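Sorilwood revoit l'entretien de ses pinces à main

L'atelier Sorilwood, installé à Kiltgate, a modifié en septembre la maintenance de son poste de manipulation de textiles. Les pinces tenues à la main, qui servent à régler les gestes de la cellule robotisée Ngau, passent désormais au contrôle toutes les 24 heures d'utilisation, contre 64 auparavant.

Le point faible est connu : les garnitures collées sur la face intérieure des doigts. Au contact répété des tissus, leurs bords s'effilochent et la prise devient moins régulière.
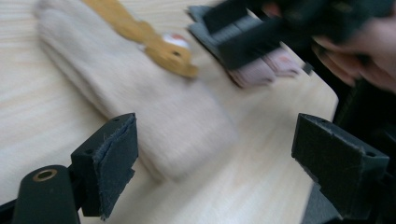

Un doigt de pince dont la garniture grise s'effiloche, au poste textile de Kiltgate.

Le remplacement se fait sur place. L'opérateur dépose le doigt, décolle l'ancienne garniture, nettoie le support et pose la nouvelle — comptez 11 minutes par pince. Les vis de fixation sont resserrées à la main, puis l'écartement des doigts est vérifié à vide avant la reprise. Le câble est contrôlé au même moment.

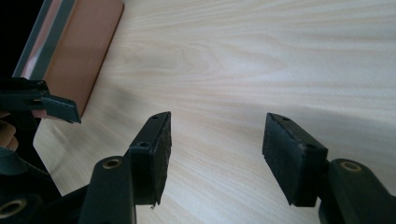
Que se passe-t-il si les deux doigts ne ferment plus en parallèle ?
La pince est retirée du poste et son réglage est repris à l'établi, avec une cale de 3 millimètres.

Les garnitures sont fournies par Flernholm, qui les livre prédécoupées. Sorilwood prévoit d'appliquer le même calendrier à son second poste, dont la remise en service est attendue jeudi.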